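Gestside Evening Courses
Household Objects and How They Are Sold
Handout 4: The desk lamp

Bring this sheet on 29th September. You will also need the Priltach leaflet from the May pack, which some of you have already told me you found convincing. Read it again with a pencil.

The leaflet makes three claims for the bendy-necked lamp: that it puts light exactly where you want it, that it takes up hardly any room, and that it "works with any desk". I have doubts about all of them. The last can be dealt with quickly, as any lamp works with any desk if you never measure the desk.

Start with the neck. A flexible neck is sold as freedom, but it is also a long lever with a weight at the end. Bend it straight up and the shade sits over the base, where you probably don't need the light. Bend it well out to one side and you are relying on the base to hold everything down. Makers like to quote the length of the neck. They are much less keen to quote the weight of the base, and you should ask yourselves why.

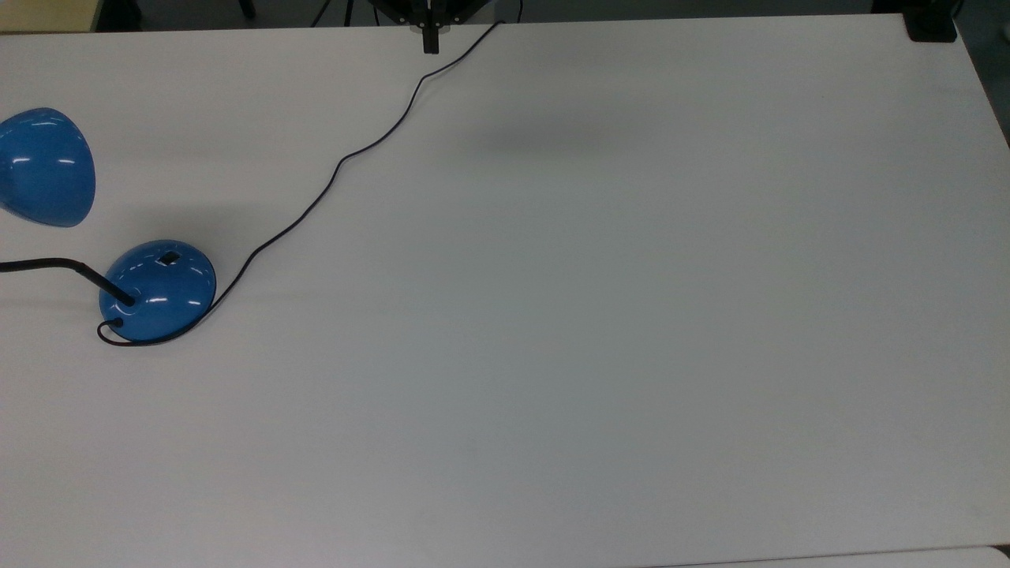 Fig. 1. Blue desk lamp with a thin black gooseneck, lying over on a white tabletop.

Look at how much table the lamp takes up once the neck is down flat. The leaflet's figure for "desk space used" covers the base alone, which is a bit like measuring a bicycle by its saddle. Then there is the cord, wandering off to the back edge of the table in small kinks. Brochure photographs tend to leave the cord out altogether.

The switch is on the base. Stedance and Priltach both call this arrangement "easy reach". It may be, for someone with a clear desk. Put a pile of marking in front of it and try again.

Some numbers to work with. Take a desk 132 cm wide and 70 cm deep, with the socket 82 cm from the back left corner, and a cord of 60 cm.

Before the session:
1. Draw the desk to scale and mark every spot where the base could stand with the lamp plugged in.
2. Shade the part of the desk you would lose to the cord.
3. Find one sentence in the leaflet that could be tested, and say how you would test it.

The Fröhlich chapter on task lighting is optional. Its diagrams are good, but I would not trust its remarks on eye strain, which come without any source.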